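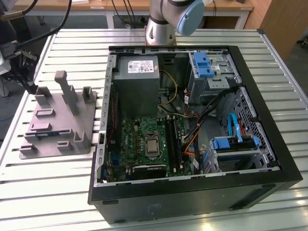 April, after tea. Spent the morning on the money again. The Wotum quote for a second gripper came in at 237 more than Flana's, and Flana want 21 days. I'd wait, but the Molo job needs both arms booked for 7 shifts and there is no slack.

Fixture plates we can print ourselves, so I took those off the list. Put down three spare finger sets and left the bench as it is – the slats do fine for clamping.
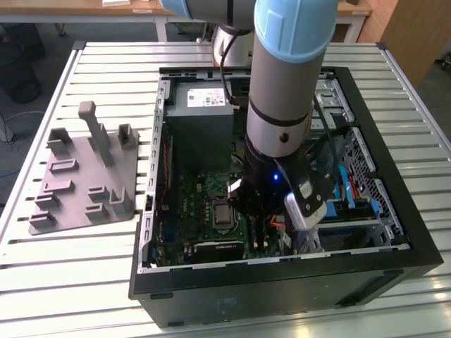 Gripper over the drive cage side.

Still to ask Obura whether their service price covers the cables. Old desktops stay at nil in the budget for now.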